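Ticket: Packing task stops at the bag opening
Project: Fladach
Status: open, waiting for reply from Kesik support
Priority: normal

Problem

The Fladach cell should tidy a table and put things into a bag, as a parent would do it in the evening. Plates and hard toys go well. The bag does not. The arm that holds the bag closes correctly, the other arm comes with the object, and then the program stops with "contact force over limit". After this both arms stay in position until somebody confirms on the panel.

Software is the Kesik planner with the standard limits. The grippers were adjusted by Furkov in December and we did not change them.

What was tried

1. Restart of both controllers. No change.
2. Lower speed, 90 percent to half. The stop comes later but it comes.
3. Force limit raised by a small step. One run finished, but the bag was pushed over the table and I did not like it, so I put the old value back.
4. New calibration of the left arm to the table. The error became smaller, under 3 mm at all corners. The stop is still there.

After step 4 I let the task run 6 times without touching anything. It stopped in all of them, always near the bag.
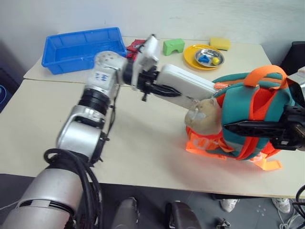
My opinion is that the force limit is only the messenger, and the real trouble is that the planner treats the bag as a box. A box has walls which stay where they are. With a backpack the fabric moves as soon as something leans on it, and the straps go where they want. The orange strap lying on the table beside the bag is a good case: the planner does not know it exists, so it may plan a path straight through it. The same is true for the plush cat, which sits directly against the bag and has no hard edge for the camera to find.

Reply from Leung (integration)

Thank you for the clear log. Please try with the soft object option switched on in the planner. It is off by default. It makes the planning slower, and on your computer you will notice this.

Answer to Leung

Switched on. Two changes I can report. The arm now waits before contact and comes in slower, and the stop does not come every time. But the planning is very slow, and a person would have packed the bag and zipped it before the arm starts to move. For a test this is acceptable. For a family it is not.

You also asked if the machine is ready to show to visitors. For putting a plate on a rack I would say yes, we have over 1,000 good cycles of it. For packing a bag I would say no - please do not promise it.

Open questions for Kesik

Can the soft object option be used for one area only, so that the rest of the table is planned at normal speed?
Is it possible to mark a strap by hand as "do not cross"?
Does the holding arm have to keep full grip during the whole insertion, or can it give way a little?

I leave the ticket open and keep the cell on the old force limit until there is an answer.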